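Werkstoffkunde für Gestaltung – Skript zu Einheit 2
Dozentin: Evanthia Katsaros
Stand: 11. August 2023

2.1 Holz
Holz ist anisotrop: Festigkeit und Schwindmaß hängen von der Faserrichtung ab. Längs zur Faser schwindet es kaum, tangential am stärksten. Bei Kästen mit Auszug muss deshalb seitlich Luft bleiben, sonst klemmt die Lade im Sommer. Quer verleimte Böden sind zu vermeiden, Nutböden bleiben ungeleimt.

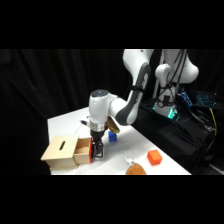
2.2 Kunststoffe
Thermoplaste lassen sich wiederholt aufschmelzen, Duroplaste nicht. Elastomere sind weitmaschig vernetzt und gummielastisch. Die Dichte von Polypropylen liegt unter 1,000 g/cm³, das Material schwimmt also in Wasser. Konische Wandungen erleichtern das Entformen beim Spritzguss. Matte Oberflächen entstehen meist durch eine strukturierte Werkzeugwand.

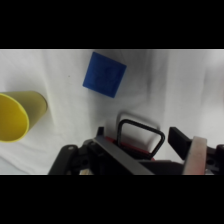 Abb. 2: Gelber Kunststoffbecher, liegend, auf weißem Tuch

2.3 Textilien
Leinwandbindung ist die einfachste und dichteste Grundbindung. Köper fällt weicher, Atlas glänzt stärker.

Zur Übung: Skript Tzavaras, Kapitel 2, lesen. Materialproben bitte beschriftet mitbringen.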